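Cahier d'atelier, décembre

Coin cuisine, plan de travail. Suite de l'entrée précédente.

Je reprends les notes où je les ai laissées hier soir. Le sujet reste le même : comment ranger le plan de travail pour que le petit-déjeuner se prépare sans déplacer dix objets. Abenezer a relu mes premières pages et il m'a demandé d'écrire plus clairement pourquoi je garde certaines choses au fond et d'autres devant. J'essaie donc de le faire ici. Je m'excuse pour mon français, les collègues peuvent corriger au crayon dans la marge.

7 h 40. Arrivée. Le plan est encombré de la veille : courrier, deux chargeurs, le sac de pain, une boîte de vis qui n'a rien à faire dans une cuisine. J'enlève tout et je lave le marbre avec de l'eau tiède et une goutte de savon neutre. Jamais de vinaigre sur cette pierre. Je l'ai déjà écrit en première page du cahier, je le répète parce que quelqu'un a encore laissé le vaporisateur au vinaigre à côté de l'évier. Je l'ai mis en bas, dans le placard des produits, avec une étiquette « vitres seulement ».

Une trace près du mur ne part pas. Je pense que c'est une vieille tache de gras qui est entrée dans la pierre. J'ai posé un cataplasme de poudre de chez Skomberg sur une petite surface, sous film plastique. À regarder dans deux jours, pas avant. Le sachet fait 200 grammes, il en reste plus de la moitié.

8 h 15. La rangée du fond. C'est la partie qui m'a pris le plus de temps. Avant, les bocaux étaient par taille, du plus petit au plus grand. C'était joli, mais les choses qu'on prend chaque matin se trouvaient mélangées avec celles qu'on prend une fois par mois. Shewit propose de faire par geste : ce qui va avec la boisson chaude ensemble, ce qui va avec les céréales ensemble. J'ai suivi son idée. La grande boîte ronde avec le couvercle en bois va donc du côté des céréales. Son couvercle s'enlève bien avec une seule main, le petit bouton se prend bien. Le bocal en verre se met juste avant, et la tasse verte reste dans la rangée pour qu'on ne la cherche pas dans le placard.

La cuillère en bois dort dans la petite boîte carrée. J'avais d'abord mis trois cuillères dans cette boîte et elle basculait dès qu'on en prenait une. Avec une seule, elle tient. Les autres sont retournées dans le tiroir.

Remarque pour la mosaïque : les joints derrière les boîtes gardent la poussière de farine. Il faut tirer toute la rangée vers l'avant une fois par semaine et passer la brosse douce. Je l'ajoute à la fiche de nettoyage.

8 h 50. Le côté gauche, les appareils. Le four en inox et le grille-pain restent tous les deux à gauche. J'ai essayé de mettre le grille-pain à droite pendant une matinée et ce n'était pas bon, il fallait traverser le plan avec le pain chaud et il y avait des miettes partout. À gauche, les miettes restent à gauche. Il est placé devant le four, donc il faut penser à le pousser un peu avant d'ouvrir la porte vitrée.

Le torchon rayé sur le dessus du four : je ne suis pas contente. C'est pratique pour l'attraper, mais ce n'est pas sa place quand le four chauffe. Règle provisoire - on enlève le torchon avant d'allumer, toujours. Règle définitive quand nous aurons le crochet. J'ai demandé à Abenezer de le prévoir sur le côté du meuble, à hauteur de hanche.

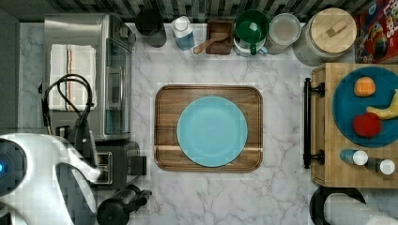

Pour le cordon noir, j'ai mesuré ce qui est libre et c'est trop long pour la distance jusqu'à la prise. Il fait une boucle qui tombe toujours dans le chemin des mains. Un serre-câble en tissu devrait suffire. J'en ai vu chez Derese, vendus par sachet. Ne pas prendre ceux en plastique dur, ils marquent la gaine et on finit par les couper avec les ciseaux.

9 h 30. Le milieu. J'ai décidé que le milieu du plan appartient au plateau en bois et à rien d'autre. Le plateau donne la limite : ce qui est dessus est en cours de préparation, ce qui est autour est rangé. L'assiette turquoise se pose au centre du plateau, vide, et on construit le petit-déjeuner à partir d'elle. Le bord relevé retient les miettes et les petites gouttes, on peut emporter le tout jusqu'à la table en une fois. J'ai hésité entre ce plateau et celui de chez Stimow, qui est plus léger, mais le Stimow glisse sur le marbre dès qu'on appuie avec le couteau.

Le thermos noir, ou la carafe à café, comme on veut : couché ou debout ? Debout, il gêne quand on tend le bras vers les boîtes du fond, et Shewit l'a fait tomber deux fois. Couché devant, il ne tombe plus, mais il peut rouler, et il faut être sûr que le couvercle est bien vissé. Je le laisse couché pour l'instant, seulement quand il est vide. Plein, il va directement à la table. Si quelqu'un a une meilleure idée, je suis preneuse.

10 h 05. Les fruits. La planche à découper est à droite, avec l'assiette bleu-vert foncé dessus. Une orange, une banane, une pomme. Je sais que la banane fait mûrir le reste plus vite, et pour une corbeille de la semaine je la séparerais. Mais ici c'est la portion du jour, alors je ne complique pas. Quand on veut couper, on soulève l'assiette, on la met sur le plateau, et la planche est libre. Un seul mouvement. J'ai chronométré Abenezer pour rire : sept secondes avec l'orange qui tombe, quatre sans.

La planche elle-même demande de l'huile. Le bois est sec au toucher sur le côté, surtout vers la poignée en métal. Huile minérale, deux couches fines, une nuit entre les deux. Attention à bien essuyer autour du métal, l'huile s'y accumule et devient collante.

Les céréales restent dans leur carton, au fond à droite. Nous avons discuté si on les verse dans un bocal. Shewit dit oui pour l'aspect, moi je dis non : on perd la date et la liste des ingrédients, et Abenezer doit vérifier les noisettes. Le carton reste. Il faudra seulement bien plier le sachet à l'intérieur.

10 h 40. Essai complet, deux passages. Premier passage par moi, deuxième par Shewit qui n'avait pas vu la disposition finie. Je lui ai demandé de préparer pain grillé, fruit et boisson chaude sans poser de question. Elle a tout trouvé, sauf la cuillère en bois, qu'elle a cherchée d'abord dans le tiroir par habitude. Elle a aussi posé le pain directement sur le marbre et pas dans l'assiette. C'est peut-être moi qui dois rapprocher l'assiette, ou bien c'est elle qui avait faim.

Dépenses : la facture de Dekport pour le meuble bas est arrivée, 1 146 en tout, livraison comprise. Je la range dans la pochette à la fin du cahier. C'est nearly ce que nous avions prévu - pardon, presque, j'écris encore avec deux langues dans la tête.

À faire :
retirer le cataplasme et noter l'état de la tache
acheter les serre-câbles en tissu
crochet pour le torchon (Abenezer)
huiler la planche, le soir de préférence
brosser les joints derrière la rangée
demander à Shewit si elle veut garder la petite bouteille au capuchon blanc dans la rangée ou la descendre dans le placard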